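5. Teaching the arm where things are

You should arrive at this section with the arm bolted down, the wrist camera plugged in and the gripper opening when told to open. If it closes when told to open, go back to section 4 and swap the sign in the settings file. Everyone has to do this once. Sólveig Juhl has done it four times.

The Putasance build does two jobs in our workshop: slot work at the practice panel, and poking about inside old desktop computers. Teach the panel first. It costs less when you hit it.

5.1 Before you start

You will need the arm, the panel, a spare set of fingers and a laptop with the Cletden control program on it. Set the serial speed before opening the program, as it won't let you change it afterwards and won't say why.

CAUTION: The arm has no idea you are there. Keep one hand near the stop button whenever the motors are powered, including when you have only popped round the back to look at a cable.

5.2 Teaching the slot panel

1. Fix the panel upright and check that it doesn't rock. If it rocks, every position you save will be a record of how it was leaning at the time.

2. Power up and run the homing routine. The arm will go the long way round. Let it.

3. Set travel speed to 6 in the program. The units are Vangelis Christodoulou's own and he has been asked about them.

4. Jog the gripper until it is square to the receptacle at the right-hand end of the row. Start with this one. The others along the row are different shapes and each wants its own saved position.

5. Close the fingers on the piece and bring it up to the opening. Read the wrist encoder. On our arm it shows 2,135 at the lip of the slot. Yours will show something else, and yours is right.

6. Push in one small step at a time. Stop when the piece is in the opening with the notched tab still clear, and save the position as SLOT_IN.
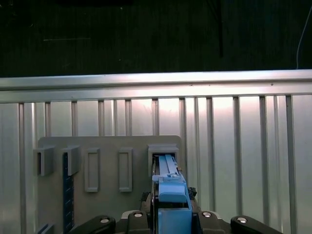

7. Open the fingers, back straight out and save that position as SLOT_CLEAR. Do not turn the wrist on the way out. There is a dent in Arnar Overgaard's first panel that explains this better than I can.

8. Run the pair of positions as a loop at the same low speed while you watch. Then run it again while you watch properly.

Note: If the encoder reading drifts between runs, the wrist coupling is loose. Tighten it and begin again at step 2. There is no clever way of correcting the numbers afterwards, though Ívar Kvaran has a spreadsheet.

5.3 Moving to the desktop computer

Only do this once the panel loop behaves. A desktop has a good many more edges in it, most of them at the height you would like the elbow to be.

1. Unplug the computer from the mains. Leave the power supply shut. Nothing in this guide requires you to open it, and neither does anything else you are likely to be doing of an evening.

2. Take the side off and get the case open end towards the arm. Tuck stray cables away from the fingers' path.

3. Change the collision limit from 2,000 to 2,604. The lower figure suits the panel, but with the heavier fingers fitted it trips every time the arm lifts its own weight, which is demoralising for all concerned.

4. Bring the gripper in over the open case by jogging, with the wrist camera view up on the laptop. Stop while the processor socket and the drive caddy are both in view and the fingers still have air round them. Save this as CASE_HOVER.

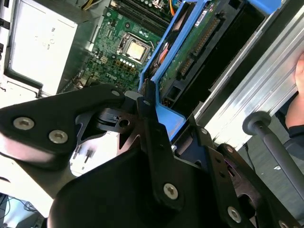
5. Approach everything from CASE_HOVER and return to it after each move. Travelling directly from the socket to the caddy saves a second or so and takes the scenic route through the memory slots.

6. Before touching any part, close the fingers in mid-air and check that they meet evenly. Look over the screws on the finger plates as well. They work loose, and a screw dropped into a motherboard is a whole evening.

CAUTION: Keep fingers (yours) out of the case while the arm is powered. If you need to steady something, steady it from outside.

7. Save the file under a new name. Trinidad Troncoso keeps the workshop copies and will not go looking for the one called final_final2.

If the arm stops halfway and the light blinks, see section 7. If it stops halfway and the light doesn't blink, check the plug.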